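Home | News | Broadcast | Visits | About

3 min read

Open day at the Padley news studio, 11/22/21

Padley opened its cable news facility to outside visitors on Monday. The tour covered the debate stage, the control room and the caption desk. Groups were limited to 12 and left from the loading entrance.

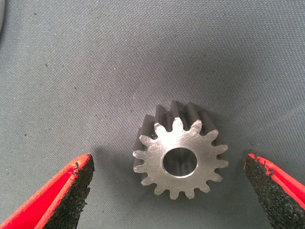
VISITS / BROADCAST

The debate stage seats up to 400. Lectern microphones run on separate channels, and the moderator has no mute control. Cutting a candidate's audio is a control room decision, made by the senior producer. Fatima Obi, who has held that job since May, said she has used it once, during a primary debate on Prillard.

Countdown clocks are driven by a Cherkaoui timing unit. Candidates see the same clock as the moderator. The home audience does not see it.

The caption desk logged 2218 corrections in its last quarter. Most were proper names. Panel shows with crosstalk did worst.
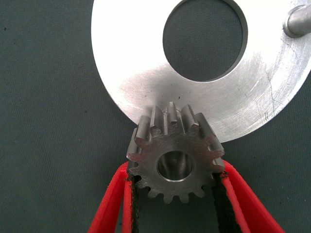 Getting there

The studio is on the Zirkovby side of the rail yard, in a brick building dated 1888. Visitor check-in is room 404. Bags are searched.

Contact the editors | © Broadcast Visits | Back to top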